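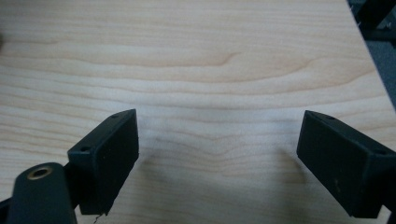 The grain on one of the new workroom tabletops.

New tables in the Graleck workroom

The old folding tables in the Graleck workroom have been replaced. The new ones have pale wooden tops, made by Prestero and fitted in August, and they are now open to all members for cutting, gluing and general bench work. The total cost was $3235, of which $1714 came from the spring sale and the rest from the furniture fund.

Rhiannon Morris chose the tops from samples at the Arriaga yard. She asked for a light wood so that pencil lines and small parts would show up well. The grain differs a good deal from one part of a top to another. In some places it runs in long narrow lines, and in others it bends into wide curves.

Please use a cutting mat for all knife work. Wipe up glue right away with a damp cloth and do not use scouring pads. Paint and stain should stay on the metal bench by the sink. The tops will be oiled every 12 weeks, and the room will be closed overnight each time. Dates will be posted on the door.

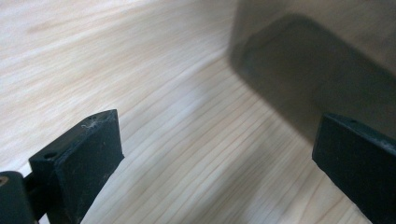 Booking a table

Tables can be reserved at the Trirnero desk or by calling extension 279. Bookings under the new sheet start 1 Oct 2003. Members with a standing booking on the old sheet need to sign up again. Clamps and mats are signed out separately.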